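Kekana changes glaze limits for imported tableware

Jun 3, 2026

Kekana, the regional product standards office, has revised its test rules for glazed cups, mugs and bowls sold for household use. The new rules apply to shipments arriving from August and cover both local and imported goods.

Under the revised method, a filled item is held with a mild acid solution at room temperature, and the liquid is then checked for lead and cadmium. The rim is tested separately. Earlier rules treated the rim as part of the outside surface, which left decorated lip areas largely unchecked.

"The inside of a cup has been covered for years," said Shireen Molefe, who leads the materials section at Kekana. "The lip is where the gap was."

The office reviewed 238 product lines before drafting the change. Of these, 8 would have failed under the new rim test, most of them with red or orange decoration. Those colors have often relied on cadmium pigments — a sealed overglaze lowers release but does not remove the need for testing.

Importers must keep test reports on file for 2 years. Sellers holding older stock have 60 days after the start date to submit samples or withdraw the goods.

Standel, a tableware distributor, said it expects higher lab costs for small orders. "A short run needs the same paperwork as a full container," said Ruan Joubert, its supply manager. The company has asked Kekana to accept a single report for items that share a glaze and a firing schedule. A reply is due before the rules take effect. 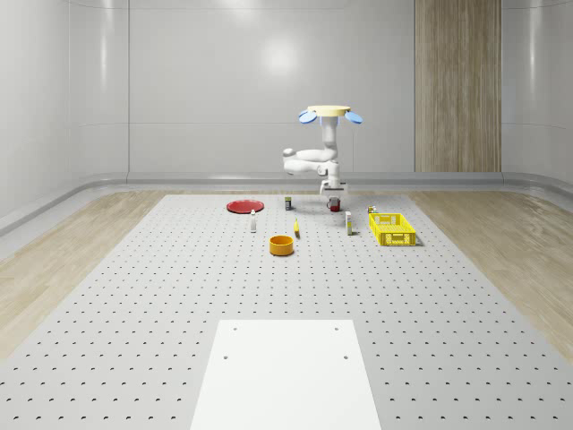

Small red cup with a white interior rim.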